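Room setters wanted at Misora, part time, October start

Hi! I run the rooms side of things at Misora, a small hotel just off the main road in Onham, and I'm looking for 4 people who like putting a room right. If you're the kind of person who straightens the pens at the bank, please keep reading.

First, what this job isn't. You won't be scrubbing bathrooms or hauling linen, as we have a wonderful crew for that already. Room setters come in after the cleaning is finished and do the desk, the cups, the lamp, the curtains, the notepad, all the small stuff guests touch in their first five minutes. I did this job myself for years before I ended up with a clipboard, and I still sneak off to do a room when the phone is quiet.

Shifts run from 11 in the morning until 3, with a paid break and lunch from the kitchen (the soup is very good, the sandwiches depend on who's in). You'd do three or four shifts a week. Pay is weekly, and we cover your bus fare both ways. I'd love at least one person who can work weekends, so say so if that's you!

You don't need hotel experience. I've had great setters who came from diners, from school offices, and one from a florist. What I do need is someone who can carry crockery without rattling it, who notices a chipped saucer before a guest does, and who doesn't mind doing the same desk again tomorrow. You'll be on your feet the whole time. The service elevator is slow and sometimes sulks, so a few flights of stairs shouldn't scare you.

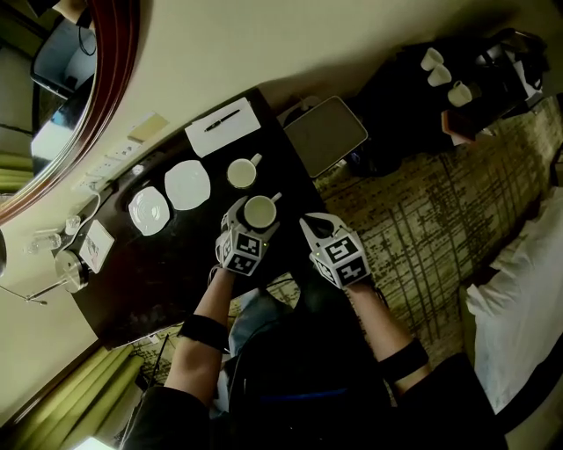
The desks take the most practice. They're dark and shiny, and they show every fingerprint, so I teach cups and saucers first and wiping down last. The curve throws people too. You can't line things up with the edge the way you would on a straight desk, so you learn to go by eye. Cup handles should all point the same way, pen on the notepad, lamp where a person can reach it from the chair. Give it a week and your hands will know it.

We'll train you in pairs on the second floor, usually starting in 708's little sister (long story, our room numbers make no sense, you'll get used to them). Bring comfortable dark shoes. We give you the rest.

To apply, stop by the front desk any afternoon and ask for the rooms office, or leave a note with your name, a phone number and the days you can work. A résumé is fine but I'd be happier with a few lines about a job you liked and why. I read every one, and I'll call you either way.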